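Fuvadell Hellby Teaching Kit - hand guide and remote control teaching for one or two arm setups

Home > Teaching Equipment > Remote > Hellby

Item: Hellby kit, second version
Status: in stock, ships from the Tolmont warehouse
Page updated 2/16/22

Show the arm the job, save it, play it back. No code for the basic stuff. Works by hand (push the arm where you want it) or by remote (hold the leader handles, arm follows). Most people buy it for the remote side, so most of this page is about that.

Towel work on the green table, red arm: 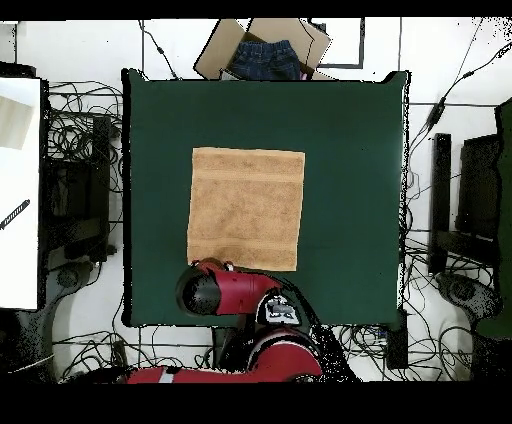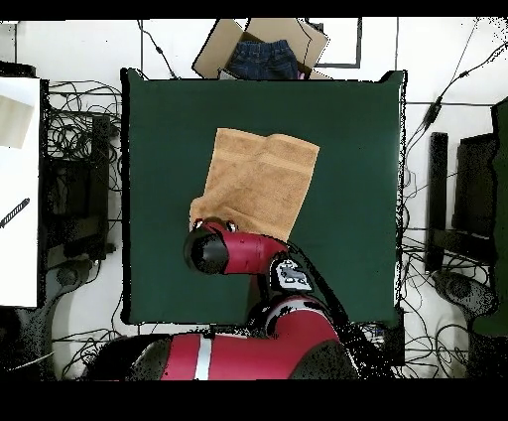
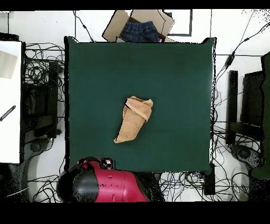

What you get

Leader handles, one pair, left and right
Control box with power supply
Foot pedal, two switch (record / discard)
Arm cables, standard length
Teaching software on a USB stick, plus license card
Clamp set for desk or rail
Quick start sheet, printed
Green table cover, one

Not in the box: the arm, the grippers, the computer, the camera. We get asked every week. If you need the camera bracket it is on the Gebreyes page, order it seperately.

Two ways to teach

By hand. Press the release on the control box, arm goes soft, move it yourself. Good for reach and place, wiping, pressing a button, short moves in general. Not so good for cloth. Your hands end up in the camera view and the playback has to cope with that. Heavier arms are tiring too.

By remote. You hold the handles, the arm copies. Squeeze the trigger, gripper closes. Your hands stay out of the work area so what the camera records is what the arm will see later. Best for towels, clothes, bags, anything floppy. Takes some practice. First day is usually slow, second day a lot better.

You can mix both in one project. Each take is tagged hand or remote, and you can filter by tag when you export.

Recording a take

Set the table up. Same cover, same start spot for the piece if you want easy training, different spots if you want the model to handle more.
Left switch on the pedal starts the take. Beep.
Do the task.
Left switch again to stop and save. Right switch throws it out.
Arm goes back to the home pose by itself. Keep clear until the second beep.

That's it. Takes go in the project folder with joint positions, gripper state and video on one clock. Notes field is optional but please use it, you will not remember which take had the bad grab.

Bad takes: throw them out right away with the right switch. Sorting later is miserable. If a grab slips but you recover and finish, keep it. Recoveries are useful, tag them "recover" in the notes.

How many takes

Depends on the task. For a single fold on one kind of towel we tell people to start with 40 good takes, train, look at where it goes wrong, then add more of that part. For several folds in a row plan on 200. Shirts and pants more again. Do not record the whole lot in one go on day one, you will change your mind about the order of the folds and have to start over.

Keep one person on the handles for the first batch. Mixed styles confuse things early on. Later it's fine, and helps.

Tips for cloth

Flat start first. Lay the towel square, no wrinkles, teach that. Then angled starts, then half folded, then dropped in a heap.
Use a cover that is clearly a different color from the piece. The green one in the box is fine for tan, white, gray, most blues. For green towels get the gray cover.
Grab near a corner, not on it. Right on the corner slips.
Lift a little before you pull. Dragging bunches the layer underneath.
Slow down at the grab and again at the let go. Fast in between is OK.
Woven bands near the hem are stiffer than the pile, the grip feels different there. Teach a few grabs on the band and a few off it.
Short pause at the end of each fold, half a breath. Makes it much easier to split the take into steps afterwards.
Wash new towels once. Fresh ones shed lint and the pads lose grip.

Table and floor setup

Any steady table works as long as the arm reaches all of it. Check the far corners before you record anything. Mark the table legs on the floor with tape so it goes back to the same place after cleaning. Same with the base of the arm if it's on wheels, lock them every time.

Cables: route them behind or beside the operator, never across the table. Leave slack at the shoulder joint. A tight cable pulls on the arm and shows up in the recording as a small drift, very anoying to find.

Lighting should stay the same through a batch. Close the blinds. Overhead light is fine.

Specs

Leader handles: two, left and right, mirrored
Gripper control: trigger, proportional
Recording rate: up to 80 samples per second
Arms supported per box: 1 or 2
Pedal: wired, two switch
Connection to computer: wired network, USB for license only
Power: wall supply included, US plug. Other plugs on request
Export: joint data, gripper data, video, notes, one folder per take
Warranty: 2 years on handles and box, pedal is one year

Arm fit

Works with most arms that take outside joint commands. Fit list is in the download section, updated in January. If yours isn't there send us the make and model before ordering, we will tell you yes, no, or yes with an adapter. Adapters are made to order and can't be returned.

Two arm setups need both arms on the same control box. Two boxes with one arm each will run but the clocks won't match, so don't.

Grippers: two finger types work out of the box. Suction works on remote, on/off only. Multi finger hands, no, not with this version.

Safety

Keep the stop button where the operator can reach it without letting go of both handles. Nobody inside arm reach during remote takes. In hand mode the arm is soft but it will still sag when a joint is released, hold it up before you press. Set the speed limit low for new operators, it's in Settings > Limits. Read the full sheet before first power on.

Common questions from orders

Can I use the old handles with the new box? Yes, with the update on the USB stick. Run it before plugging in the handles.

Does it train the model for me? No. It records and plays back. Straight playback is fine for fixed parts. For cloth you'll want to export and train with your own tools, straight playback will miss as soon as the towel sits a bit different.

Can I edit a take? Trim start and end, yes. Cut out the middle, no. Just record it again, faster anyway.

Left handed operator? Fine. Handles swap in Settings, one click.

How far can the operator sit from the arm? Same room, clear view of the table. Through a screen works too but expect slower takes and more misses.

Spares

Trigger springs, pack
Pedal, complete
Handle grips, soft, pair
Green cover
Gray cover
Arm cable, long
License card replacement (need the old serial)

Ordering

Add to cart, or send a purchase order through the contact form. Schools and labs ask for the class price before paying, we can't apply it after. Orders in before noon go out same day when in stock. Two arm bundles take longer, those get tested as a pair first.

Returns: unopened, full refund. Opened, less a restocking fee, everything back in the box please incl. the pedal.

Related: Gebreyes camera bracket / Hellby single handle kit / Tolmont rolling base / Covers and table marks / Downloads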